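Unit 4: Plant fibers in the home

Before the Tuesday class, please read the pages on willow and rush. We will speak about how fibers are soaked, split and woven, and why a round base is more easy to begin than a square one. Booker Lyons will bring 2 samples of split willow from Harkden.

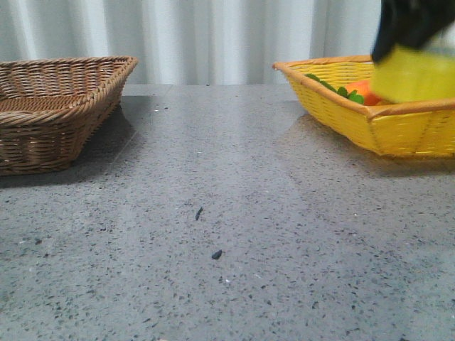

Page 618
Words to learn: stake, weaver, rim, plaiting. Write one sentence with each word and bring it to the class.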